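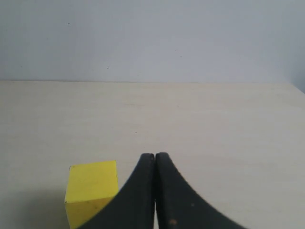 Bench rules, in pictures

Yellow cube on the left, fingers closed beside it. Rule one at our bench is that the gripper stays shut until it's lined up with whatever it's going for, and I nag everybody about it (sorry, Tài!).

I started this page in August, after Ileana Grecu asked me to get our house rules out of my head and onto something people might read. We'd logged 1397 runs by then, and half my notes on them were the same three complaints – so here they are.

Keep the table bare. One object and nothing else, no coffee, no pens, no "I'll move it in a second." Thu Lã wanted a second cube out for comparison and we argued over it all through lunch. She lost, but she did get her own line in the Barnon checklist.

Look at the fingers before you start. I wipe ours with a dry cloth first thing, then check both tips and the ridged edge for marks. If you find a spot that won't come off, write it down with the run number and tell Vlasta. Don't scrape it!

The Korthorpe bench uses the same rules, except they swap cloths every 46 runs and we're a bit lazier than that.

Last updated: August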